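# Purkum Workshop Members Put a Robot Arm Through Its Kitchen Chores

If you have walked past the old Manninen building after supper lately and wondered why the lights are still on upstairs, the answer is a robot arm, a frying-pan project and a handful of people who keep meaning to go home. Members of the Purkum shared workshop have been putting together a table-top kitchen setup there since August, and they say it is far enough along now that the neighbors are welcome to come in and have a look.

The project goes by the name of Grelolar, which Irja Valtonen says was a typing mistake that everybody got fond of. Valtonen is a retired bookkeeper who joined Purkum to learn how to fix her own lamps, and she will cheerfully tell you that she had never so much as touched a robot before this one. Omar Tannous, who repairs elevators for a living, does most of the wiring and is the person the others call when the arm stops and won't say why.

The arm itself came secondhand, and it arrived without a manual, a stand or a plug that fit anything in the building. The group paid $683 for it out of the money from their spring yard sale (and from a jar by the coffee maker, which we are told does better than you might think). Getting it bolted down straight took longer than anyone had planned. The first base wobbled, the second one was too tall, and the third was made from steel that Tannous had been saving in his garage for a good cause.

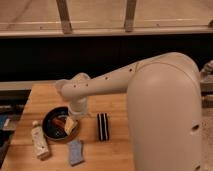

Once the arm was standing steady, there was the question of what to do with it, and here the members had a good many friendly arguments. Some wanted it to sort screws. Valtonen held out for cooking, or at least for the small jobs that go along with cooking, such as reaching over a pan, picking up a thing and setting it down somewhere sensible. She won, partly by bringing in kitchen things from home and leaving them on the wooden table until people started using them.

"I told them screws are all very well, but you can't get anybody's grandmother excited about screws," she said. "Everybody knows what a pan is for. When it goes wrong, you can see right away that it went wrong, and so can the children."

Things do go wrong, and nobody at Purkum seems to mind saying so. The group keeps a notebook of practice runs, and on the best evening so far they wrote down 46 tries and 35 that ended the way they were supposed to. Tannous says the misses are mostly a matter of the arm coming down a little to one side, and he is working on a better way of lining it up with the table before each session. There is no heat involved yet, and there won't be until the members have settled on a shutoff switch they all trust.

"I spend my days making sure a heavy thing stops where it should," Tannous said. "So I'm slow about this part, and they tease me for it, and that's fine. The arm isn't going anywhere."

The software is a homegrown program called Flomotow, written by several of the members over the fall and still being changed nearly every week. They plan to share it with other workshops once the instructions are in better shape. Valtonen has been put in charge of those, on the grounds that if she can follow them then so can anyone, and she took that as the compliment it was meant to be.

An open house is set for 23 December 2023, starting at 10 in the morning, upstairs in the Manninen building. Admission is free and there will be coffee and cardamom buns, made by hand. Visitors should use the side door, as the front one sticks in cold weather, and children are welcome as long as they come with a grown-up. Anyone with a spare workbench lamp to donate is asked to bring it along and look for Valtonen.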